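Teleoperation demos: how to record putting a bowl in the microwave?

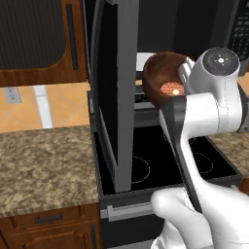

Asked by usuga_bench, 12 September 2026

Hello all. I collect demonstrations in a simulated kitchen with one arm, and I drive the arm by remote control. The task is to bring a wooden bowl with a small round piece of food to the microwave over the range, and to leave it inside. The door is already open when the episode begins.

My problem is the last part. When I come near the opening, I stop and correct many times. The policy I trained on 80 demos has learned this also, and it waits in front of the microwave for a long time. Should I cut the pauses out, or record everything again?

Posted by Destholm

I had the same trouble with a shelf task. Please do not cut frames from the middle until you check how your actions are stored. If they are relative to the last pose, a cut can make the arm end in a wrong place. I removed only the steps where the command was almost zero and the gripper did not change, then I replayed each episode in the simulator and kept the ones that still succeeded.

For new demos, lower the speed scale of your controller near the door, and practice the approach before you press record. Also move your view so you can see the rim of the bowl and the floor of the microwave together. I was correcting so much because I could not judge the depth.

Posted by flodance_2043

just record more, 80 is low. we used 428

Posted by Watau

More demos with the same pauses will teach the same pauses. I would record 2 short sets first, one filtered and one new, and compare them.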